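Le banc du fond

L'atelier donnait sur la cour, et la cour donnait sur rien de bien intéressant : deux poubelles, un vélo sans selle, un figuier qui s'obstinait. J'y avais loué une place pour l'hiver, au bout de la rue Ulloa, et je m'étais dit que j'y resterais jusqu'en avril, le temps de remettre un peu d'argent de côté et d'apprendre quelque chose qui se fasse avec les mains. On m'avait donné le banc du fond, celui que personne ne voulait parce que la lumière y arrivait tard dans la matinée, et aussi, je crois, parce qu'il fallait se tenir un peu de travers pour ne pas se cogner au tuyau du chauffage.

La patronne – je l'ai toujours appelée ainsi, même après qu'elle m'eut demandé cent fois de m'en dispenser – réparait depuis 30 ans tout ce qu'on lui apportait. Elle avait commencé par les radios, elle était passée aux magnétoscopes, puis aux ordinateurs, avec la même patience et à peu près les mêmes tournevis. Elle parlait aux machines en travaillant, à voix basse, comme on parle à un cheval qu'on ferre, et quand une vis lui résistait elle lui disait « vous » par politesse.

La tour était arrivée un soir de pluie, dans les bras d'une dame en imperméable qui venait de Sesent par l'autocar. C'était l'ordinateur de son père. Elle l'avait tenu sur ses genoux pendant tout le trajet, et il y avait encore, collée sur le côté, une étiquette d'inventaire avec le numéro 677, qui datait de l'époque où la maison Dembridge vendait son vieux matériel à ses employés. Son père y avait dessiné des ponts pendant toute sa retraite. Des ponts qui n'existaient pas, précisait-elle, des ponts pour le plaisir, avec des piles, des arches et de tout petits promeneurs qu'il ajoutait à la fin, le dimanche, quand le gros œuvre était terminé.

« Je ne vous demande pas qu'il aille vite, avait-elle dit. Je voudrais seulement les revoir. »

La patronne avait hoché la tête, lui avait servi un café beaucoup trop fort et m'avait confié la machine. À moi ! J'en étais si fier que j'ai nettoyé mon banc deux fois avant de la poser dessus.

Je me souviens surtout de l'odeur quand j'ai ôté le panneau, cette odeur de poussière tiède et de vieux papier qu'ont aussi les armoires de campagne. J'ai soufflé, j'ai passé le pinceau, j'ai tout couché sur le flanc et j'ai commencé à démonter en rangeant chaque vis dans une boîte à pastilles. Les barrettes de mémoire d'abord, dans une enveloppe. Ensuite le processeur, que j'ai soulevé en retenant mon souffle et porté à deux mains jusqu'à l'étagère, avant de refermer le petit cadre de métal sur la place vide. La patronne passait derrière moi sans rien dire, et son silence valait tous les compliments du monde.
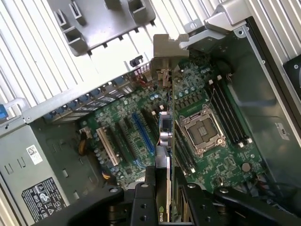 La carte graphique m'a donné du souci plus longtemps que le reste. C'était elle, après tout, qui avait montré au vieux monsieur ses arches et ses promeneurs, et je la soupçonnais un peu d'être fatiguée de tous ces ponts. Trois soirs de suite, je l'ai essayée, retirée, brossée, essayée encore. J'ai fini par téléphoner chez Ukex, qui gardait des pièces anciennes dans un entrepôt près du canal, et un homme très aimable m'a expliqué pendant une demi-heure qu'il n'avait pas ce que je cherchais, mais qu'il avait eu la même, autrefois, et qu'il la regrettait.

Alors je suis retourné à mon banc et j'ai tout repris depuis le début. Le contact était encrassé, voilà, il y avait une ligne sombre large comme un cheveu, que j'avais regardée vingt fois sans la voir. J'ai frotté avec une gomme d'écolier. J'ai remis les barrettes, le processeur, les câbles, et j'ai appelé la patronne, qui est venue en s'essuyant les mains sur son tablier.

L'écran est resté noir un bon moment, assez pour que la patronne pose sa main sur mon épaule. Et puis une petite ligne blanche s'est mise à clignoter dans le coin, et la machine a poussé un long soupir de ventilateur.

La dame est revenue par l'autocar du samedi. Nous lui avons laissé le tabouret et nous avons fait semblant, la patronne et moi, d'avoir à faire près de la fenêtre. Elle a ouvert les dessins l'un après l'autre, sans se presser. Au cinquième, elle s'est mise à rire et nous a appelés, parce que sur le parapet d'un grand pont à arches, entre deux réverbères, son père avait dessiné une petite fille en imperméable qui donnait à manger aux canards.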